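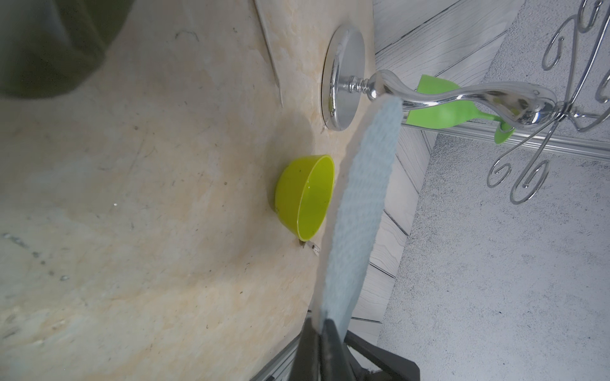
Blog > Home Days > Small Jobs

I love a morning of little jobs! Twenty minutes on the kettle side of the kitchen and I feel like a new woman. My chrome stand with the curly arms is my favourite thing from Otska (a shop I can't walk past), and the bright green spatula lives on it now, where I can grab it for pancakes. The lime bowl is for eggs, or dip, or whatever's going – such a cheerful colour.

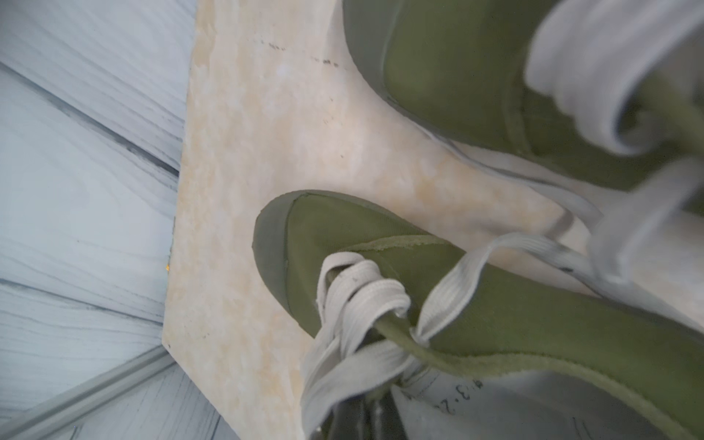

2 min read

Then shoes! The olive canvas pair have been with me since June and I adore them. Off-white laces, grey toe caps, they go with everything. I'm giving them a brush and then relacing both from the bottom, as the bow has gone all floppy. I might try the Clemetti spray on the canvas afterwards, 5 light coats if I've the patience.

Comments

Try an old toothbrush along the rubber, works a treat.

Love that green! Is the stand heavy?

Recent posts
Pancakes three ways
My Barier jug, one year on
Sorting the coat hooks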